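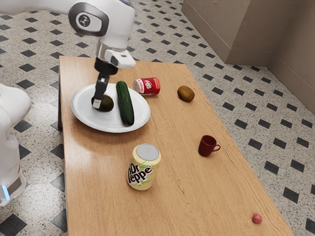 The Rendell election office opened its doors on Friday, and I went along expecting to be told that everything was fine. I was told that everything was fine.

The tour began at ten in the old Gallardo building, where postal ballots are checked before each count. Visitors got a lanyard, a biscuit and a leaflet headed "Your Vote, Safe With Us". The leaflet says 392 ballots were turned down last time because the signature didn't match the one on record. It doesn't say how many of those voters were told, or when. I asked. The guide said letters went out "in good time", and we moved on to the sorting room.

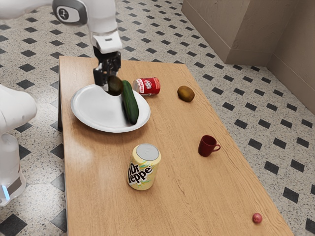

The kiwi held above the plate, with the cucumber on it.

Most of the morning went on Skalis, the new scanning system. It can read 900 ballots an hour, and we watched it get through a test batch of 534 without a jam. Fine, but those were clean, flat papers printed for the day. Real ones come folded twice and filled in with whatever pen was by the phone. A paper that Skalis can't read goes to a pair of checkers, one from each main party. What happens when the pair can't agree took three goes to get an answer to, and the answer was "the duty lawyer". The duty lawyer wasn't there.

Stikutau came up only because somebody at the back asked. The district lost its polling place in February, and people there now face a bus ride of 20 minutes each way. We heard the word "review" a lot.
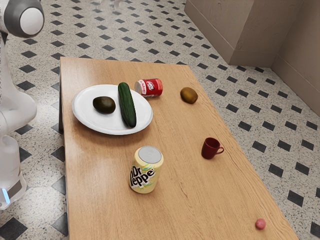 One reader from Stikutau has since written to say that the bus doesn't run after six, so anyone on a day shift has to vote before work or by post, and that the office was told this at the public meeting. I put it to them by email and got the leaflet back as an attachment.

The next open day is planned for after the count. I'd have liked one during it.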